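Godoy moves spring show to smaller Hudum room, adds second night

Fanine

The Godoy concert planned for the Kollent on 29th February will now take place at the Hudum, and a second night has been added in July for ticket holders who can't make the switch. The promoter, Fernanda Seixas, confirmed the change in a short statement to fans on the band's mailing list.

The Kollent's main hall is closed while its stage lighting rig is replaced. The work had been expected to finish before the show, but a delivery of parts was pushed back and the venue decided to keep the hall shut. The Kollent's cafe bar and box office are open as usual.

All tickets bought for the Kollent are good at the Hudum, with one exception. The Hudum has no balcony, so the 56 people who paid for balcony seats have been offered a place on the raised area by the sound desk or a refund. Seixas said most had already picked the raised area.

Doors open an hour earlier than printed on the tickets. Two support acts are still on the bill, with Fanine songwriter Berkay Keskin going on first and playing a solo set on electric guitar.

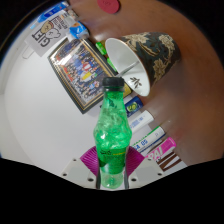

What Godoy will play

Godoy singer Bernardo Simões said the set would lean on the band's second album, which they have not played in full since the tour that followed its release. He said the 11 songs would be played in order, with older material saved for the encore.

"We rehearsed it for a big stage and now we have a small one," Simões said. "The quiet songs are going to be better for it. The loud ones are going to be very loud."

Drummer Nuno Bastos is back after missing the fall dates with a wrist injury. Florêncio Antunes, who filled in for him, will stay on to play percussion and some keyboards, making Godoy a five-piece for the first time.

A live recording is planned for both nights. The band has not decided whether it will be sold on its own or packed with the reissue of the album.

A further 156 tickets for the July date go on sale at the Hudum box office this week, with a limit of four per person. Standing tickets are $51. Under-16s must come with an adult. The Hudum is cashless at the bar and has a coat check by the main doors.

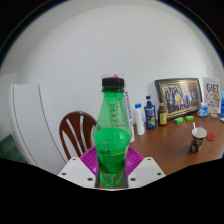 A green bottle with a black screw cap.

Refund requests for the first night should be made at the place where the ticket was bought.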